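Course handout 4: Building a hand-held gripper for recording manipulation

Shared workshop, evening course. Notes by Gwawr Gwynne, with corrections from Thilini Uddin.

4.1 Scope

Last week covered the parallel linkage and the trigger return spring. This handout covers the fingertip pads, the camera position and the first check of the view. The build is a hand-held gripper with a camera looking out over the fingers. A person carries it through a task, and the recording is later used to train an arm fitted with the same fingers. Anything that differs between the hand-held unit and the arm shows up as an error in training, so most of this handout is about keeping the two alike.

Read sections 4.2 and 4.3 before Tuesday. Bring your printed housing even if the lever is not fitted yet.

4.2 What the camera should see

The housing takes up the lower part of the view and does not move in it. The pad sits in the middle of the housing, with the V opening upward and the mesh visible in the recess. If the pad is off center, loosen the camera bracket and correct it there. Do not correct it in software. A crop hides the fault in the recording and leaves it on the tool.
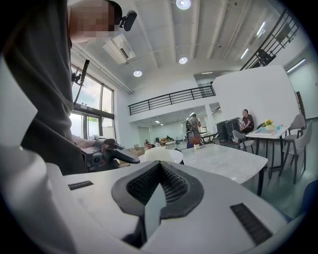

Photo: Imtiaz Sultana / Sarkar course materials

The white housing is a useful reference for exposure. A pale shell close to the lens, a window behind and ceiling lights overhead make a hard combination. Automatic exposure will follow whatever is brightest as the wrist turns, and the mesh loses detail first. Set exposure manually with the pad as the target and accept that the window goes pale. Lock white balance at the same time.

The second gripper, held by the person at the left, shows the usual grip: lever toward the work, body of the tool inside the hand. Beginners tend to hold the tool away from the body with a straight arm. This tires the shoulder and puts a tremor into the track.

4.3 Pads

The pad is a rim with a mesh insert. Cast or print the rim first and trim it before the mesh goes in. The mesh must lie flat in the recess with no lifted strands at the point of the V, where most of the contact on thin objects occurs. Édgar Rengifo's earlier pads had the mesh glued over the rim, and they peeled. Glue under the rim only.

Fit the pads as a pair. If one wears out, replace both and note the change in the log. Recordings made with a worn pad and a new pad should not be mixed in one set.

4.4 Orientation and tracking

The tool is rarely level in use. With the wrist turned a quarter turn, the floor runs along one side of the view and the ceiling along the other. The tracker has to hold position through this, and it does so by finding fixed features: table edges, railings, window corners, round lights. A glossy floor is a poor source. Reflections shift as the camera moves, and the tracker can take them for fixed points.

Check tracking as follows. Start level, point the tool along the length of a table, roll it a quarter turn, hold, and roll back. The start and end positions in the log should agree. The test log from July has 1980 entries, of which 93 were flagged as lost. Desmond Park found that nearly all of the flagged entries fell in the fast part of the roll. Roll slowly.

A patterned cloth on a plain table gives the tracker extra edges to work with. Keep it flat and do not move it between takes. 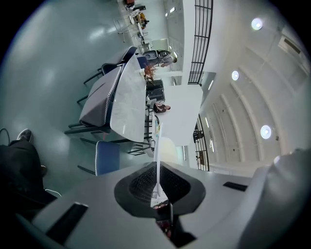 4.5 Exercise

Work in pairs with 2 tools. One person records and the other reads the log.

1. Fit both pads and confirm that the V is centered in the view.
2. Set and lock exposure on the mesh.
3. Record the roll check described in 4.4, from three starting points.
4. Save the log under the name of the tool. Do not use your own name.
5. Swap tools and repeat.

Files go in the Civholm folder. The Trornholm folder is for the arm group and uses a different format. The Watix timing script expects the first 1000 entries to be complete, so do not trim the start of a log before running it.

Questions on the script go to Desmond. Spare mesh is in the drawer under the printer.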